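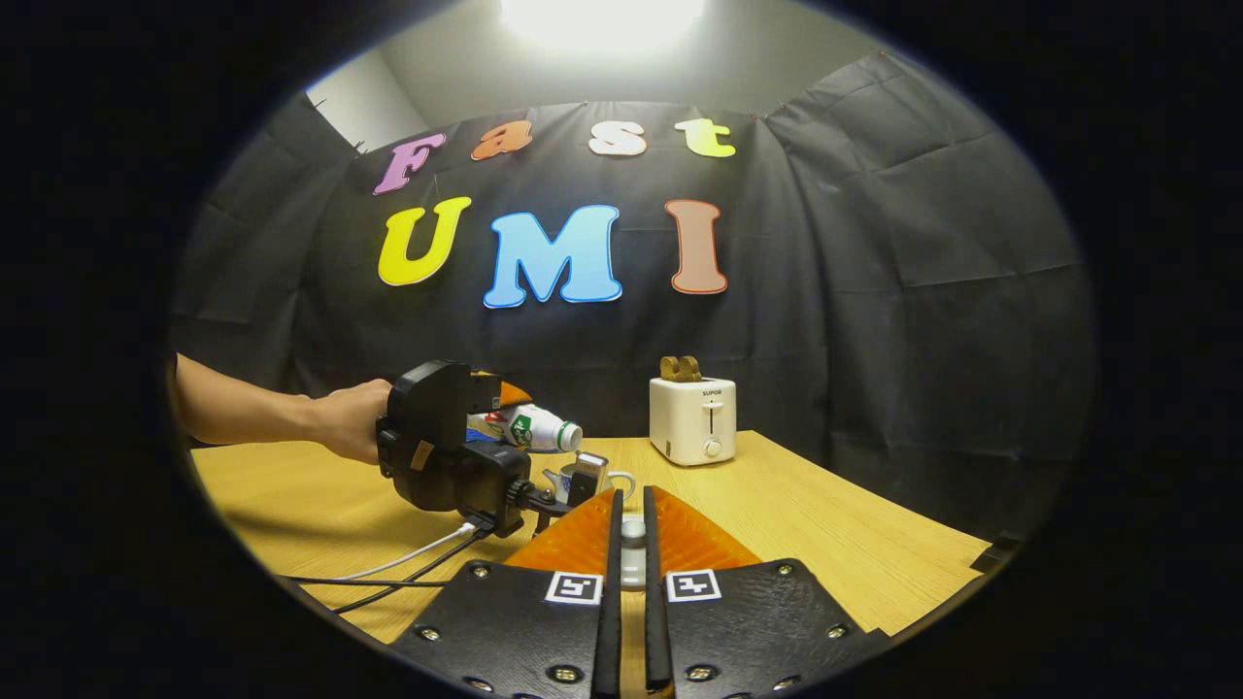 Toaster tips, quick ones

May 14, 2021
Tamsin Prendergast

Typing this between loads of wash so it's going to be choppy. A few of you wrote in after the March page on kettles and asked for toasters. OK. Toasters.

Crumbs first

Unplug it. Let it go cold, all the way. Slide the crumb tray out, most two-slots have one underneath or at the back, some of the cheap ones don't. Tap it over the trash, wash in soapy water, dry it properly before it goes back. A damp tray rusts along the fold, ask me about my old Jatico.

No tray? Turn it upside down over the sink and shake gently. Then turn it a quarter and shake again. Raisins get stuck in the corners under the wires. Use a dry pastry brush, a clean one, and keep it just for this. No forks, no knives, not even unplugged, you'll bend the little wires and then one side never browns right again.

I do mine every 3 weeks. Every week if it's been a raisin bread month.

The outside

White and cream ones show everything. Damp cloth with a drop of dish soap, wrung out hard, then a dry cloth right behind it. For the yellowish marks near the slots use baking soda and a little water mixed to a paste, on the cloth and not on the toaster. Go easy over any printing, the brand name will rub off if you scrub. Mine used to say Halliday. Now it says alliday.

Round the dial: cotton swab. Same for the groove the lever runs in. Pull the dial off only if it comes easy. Wipe behind, push back on, check it points where it used to.

Melted plastic from a bread bag: let it cool and go hard, then scrape with an old plastic card. Bit of rubbing alcohol on what's left, wipe with water after, dry.

Toast that comes out wrong

Second round always darker than the first. It's already hot in there. Turn the dial down one notch, or wait a minute.

One slice on its own browns uneven in a lot of two-slots. Some have a marked slot for singles, look at the top.

Frozen bread: use the defrost button if you have one. If not, lowest setting, let it pop, then once more at your normal. I like mine at 4, my husband has his at something close to charcoal.

Limp toast. Don't lay it flat on a cold plate. Lean two slices on each other like a tent, or leave them standing in the slots for a few seconds after they pop. Not longer or they go dry and hard. Butter on the counter, not in the fridge.

Bagel too fat? Don't force it. Broiler.

Where it lives

Clear of curtains, paper towels, the bread bag, the underside of the cabinets. I pull mine forward to the front half of the counter every time and push it back when its cold. Cord behind, never over the edge, never across where you set down mugs. If there's a wrap underneath for spare cord use it.

Small stuff round the toaster creeps. Vitamins, little bottles, a mug with pens in. I had 9 things on my toast counter last week and not one was toast related. Get a small tray (mine's a Litton, enamel, thrift store) and whatever doesn't fit on the tray goes home to its cupboard. Pill bottles especialy, heat is no good for them, check the label for where they want to be kept.

Wood table or butcher block: put a tile or a trivet under the feet. Crumbs grind into the finish otherwise. Wipe along the grain, dry after. A spoon of oil on a soft cloth for dull patches, food-safe mineral oil, not olive, olive goes sticky and smells.

If it starts smoking

Press cancel, pull the plug, leave the bread where it is until it stops. Lid of a sheet pan over the top if you're nervous. No water. Flames that don't quit, get everybody out and call.

Next time, the Grornwood waffle iron and how I got batter out of the hinge. Wash is done, got to go.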